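工具共用メーリングリスト 過去ログ
このページを印刷 | このページをメールで送る
最終更新: 2018年6月30日

件名: Re: 共用工具の置き場所と金属の箱について
差出人: 三枝

三枝です。先日の質問にまとめて返事をします。長くなるので、箱を使っていない人は最後の「お願い」だけ読んでもらえれば足ります。

Bogdan Zawadzka さんの投稿:
> 共用棚の工具の件です。Palwood の引き出しを片付けてから、
> ドライバーやレンチの行き先が決まっていません。
> 今は灰色の金属の箱にまとめて入れてありますが、
> 使う人によって戻す場所が違い、探すのに時間がかかります。
>
> 聞きたいのは次のことです。
> ・箱はこのまま使い続けるのか、それとも引き出しに戻すのか
> ・箱の中に仕切りやマットを入れてもよいか
> ・箱の内側の傷は塗り直したほうがよいか
> ・底に小さい穴があるが、ふさぐべきか
>
> 個人的には引き出しのほうが好きですが、
> 箱のほうが机の上でそのまま使えるという声もありました。
> 台帳の番号が合っていない工具もあるので、
> それも一緒に直せるとよいと思います。

順に答えます。

1. 箱か引き出しか

箱を続けて使います。引き出しは奥のものが見えず、同じ工具を二度買ったことがありました。939番の六角レンチがそれで、最初の一本は引き出しのいちばん奥に挟まっていました。箱なら上から見れば済みます。

ただし、箱は深さがあるので、入れすぎると下のものが取れなくなります。一つの箱に入れるのは15本までにしてください。あふれた分は二つ目の箱に分けます。二つ目は Irkent の棚の下段にあります。

引き出しは測定具専用にします。ノギスと直角定規は箱に入れないでください。ほかの工具に当たると狂います。

2. 仕切りとマット

仕切りは付けません。前に Talukder の仕切り板を試しましたが、箱の壁が斜めなので下に隙間ができ、細いドライバーがそこに潜り込みました。板を壁に合わせて切る案も出ました。切っても工具を入れ替えるたびにずれるので、やめておきます。

マットは敷いてもかまいません。薄いゴムのものを選び、端が壁に乗り上げないように切ってください。洗えないフェルトは避けてください。油を吸うと取れません。費用は共用費から出します。70センチ幅で売っているものを一枚買えば、二つの箱に足ります。

3. 箱の中の置き方

全体に広げず、隅に寄せて置くことにします。寄せる隅は左手前です。底の残りを空けておくと、作業の途中で一時的に部品を置けますし、掃除のときも工具を全部出さなくて済みます。

戻すときは柄の向きをそろえてください。多少ずれるのは気にしません。刃先のあるものには必ずキャップをかぶせます。キャップをなくした場合は、代わりが見つかるまで別の袋に入れておいてください。

箱は木目の明るい机の上に置き、床には直接置かないでください。カーペットに金属の角が引っかかって毛羽立ちます。重くて持ち上げにくいときは二人で運んでください。

4. 塗装の傷と底の穴

塗り直しはしません。内側はつや消しの灰色で、底のほうは塗装が擦れて傷だらけですが、工具を入れる箱なのでまた同じようになります。見た目を気にする人がいるのはわかりますが、乾かす間使えなくなるほうが困ります。

白っぽい粉のような汚れは乾いた布で拭いてください。水拭きをしたら、最後に必ず乾拭きをします。Basum の洗浄剤が棚にありますが、塗装のある面には使わないでください。以前、別の缶で試したら色が落ちました。

底の穴はそのままにします。ネジ類はそこから落ちることがあるので、小物は箱に直接入れず、ふた付きの容器に入れてから置いてください。穴のまわりの切り粉は、刷毛で手前に集めて取ります。壁と底の境目にも細かいものがたまりやすいので、ついでに掃いてもらえると助かります。
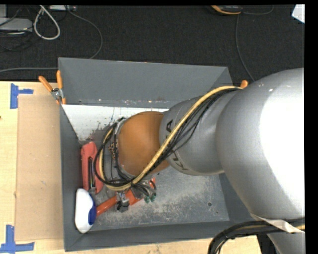 5. 台帳の直し方

台帳は6月分から番号を付け直しています。変更するのは番号だけで、工具の名前は前のままです。番号のシールがはがれているものを見つけたら、自分で新しい番号を書かずに、このリストに工具の種類と長さを投稿してください。

持ち出しの期間は3日以内です。延ばしたい人は、期限が来る前に一言書いてください。返すときは棚の担当に渡す必要はなく、箱に戻して台帳に線を引けば終わりです。

個人の工具が混ざっていることがあります。自分のものには名前を付けてください。名前も番号もないものは、しばらく棚の上段に置いてから共用にします。

お願い

・箱に入れるのは工具だけにする(軍手、紙やすり、飲み物は入れない)
・測定具は引き出しへ
・濡れたり油が付いたりした工具は、拭いてから戻す
・箱を動かしたら元の机に戻す

Zawadzka さん、引き出しの鍵をまだ持っていたら、次に来るときに返してください。マットの色は灰色か黒のどちらかで考えています。黒だと小さいネジが見えにくいので灰色に傾いていますが、希望があればこのスレッドに返信してください。

三枝

お問い合わせ | © 工具共用メーリングリスト | ページの先頭へ戻る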